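From: Sotiris Tsoukalas
To: varow-users list
Date: 11/11/2018
Subject: Re: Left gripper drifts open after warm-up

On the Urnach bench, somebody wrote:
> Our two-armed Varow closes fine first thing, but after 40 minutes or
> so the left gripper stops short. Re-homing cures it for a bit. I have
> swapped the motor board and the cable and am now looking at the
> price of a new gripper. Before I tell my boss, has anyone had this?

Yes, and put the catalogue down. Ours did it in July and I also bought a board first, so you are in good company, or at least in company.

Take the two screws out of the bracket and look at the clamp on the motor shaft. Ours had been done up by someone with great optimism and no torque wrench. When the housing warms up the clamp lets go by a hair, the shaft slips, and the controller carries on believing whatever it believed at breakfast. Re-homing gives it a fresh set of beliefs, hence your bit of relief.

What I did, in the order I should have done it:

Power off, and wait. The manual says 60 seconds. The manual is right, as I found out with a thumb.
Clean the shaft and the inside of the clamp. Ours had a film of grease on both, put there by me.
Do the clamp screw up to the figure on the drawing, then draw a line of paint pen across clamp and shaft. If the line breaks, it has slipped, and you can stop blaming the software.
Home it, then run 200 open-and-close cycles with nothing in the fingers.
Check the line again before you put the cover back. I put the cover back first. Twice.

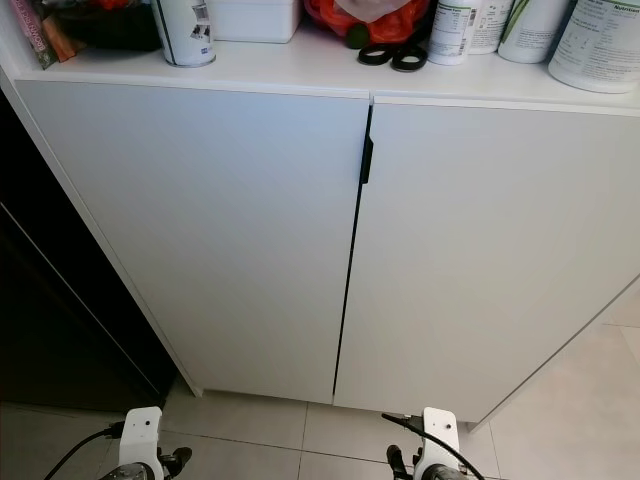

While you are in there, have a look at how the cable runs. It wants enough slack to follow the wrist through its full turn, and no more than that, or it will find a door handle to get friendly with. Ours was pulled tight at one end of travel, which gave us a second fault that came and went on top of the first. I spent a happy afternoon convinced they were the same fault. Move the wrist by hand to both ends with the power off and watch the connector. If it leans, move the tie.

Don't copy the settings file from the right arm to the left, by the way. The Puvus script offers to do it for you, very politely, and the zero offset goes across with everything else. Mousavi's version asks first.

Ours has done more than 2 months of daily use since and the paint line is still in one piece. If yours breaks again after a proper clean, send me the part number off the clamp – there was an older one with a shorter screw, and I have a spare in a drawer.

Sotiris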